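Right, control box thread, as promised to the three of you who asked. I've been meaning to write up my little obsession with push-button boxes and 20 March 2019 is as good a day as any!

1/ Background: Adi Sitompul gave me a crate of old panel parts from the Siregar workshop in December. 311 bits in it according to his list (he's a list man). I've been hooked on switches ever since.

2/ What I like is a box you can use without reading anything. Colour, shape, order. If you have to squint at a label, somebody has let you down.

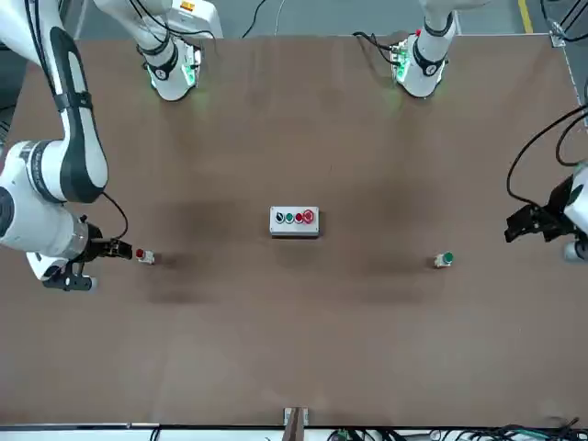 3/ My favourite layout is still the plain single row. Selector first, then go, then stop, then the big one. Danang Simanjuntak swears by two rows and we have argued about it for 17 months, on and off. But look at the grey-white box in the middle of the table: black selector with a white pointer, green, red, then the red mushroom at the far end with its red collar. Your hand would find that last one in the dark. The little white block with the round red cap is rather sweet too, I'd have one on my desk.

4/ Selector switches are underrated, by the way. A good one has a proper clunk. The one I fitted to my shed lights in Murkville is all mush and it annoys me every single evening.

5/ Also a vote for plain tabletops. Mine is covered in tape, solder blobs and mugs, and small grey things vanish on it. Put a small grey box on a big bare stretch of brown and there's no losing it.

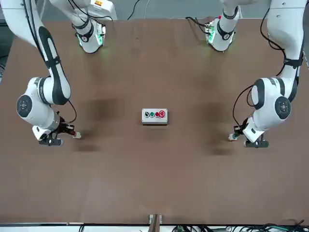 Small grey box, big brown table. Lovely.

6/ Someone asked where to buy enclosures. I get mine from Damen, catalogue number 1733, and drill the holes myself (slowly, step bit, masking tape over the face first). Dirnano do them ready drilled but you pay for it.

7/ Next up: rewiring the shed with 18 metres of cable I definitely measured properly. Send me your favourite buttons in the meantime, photos please!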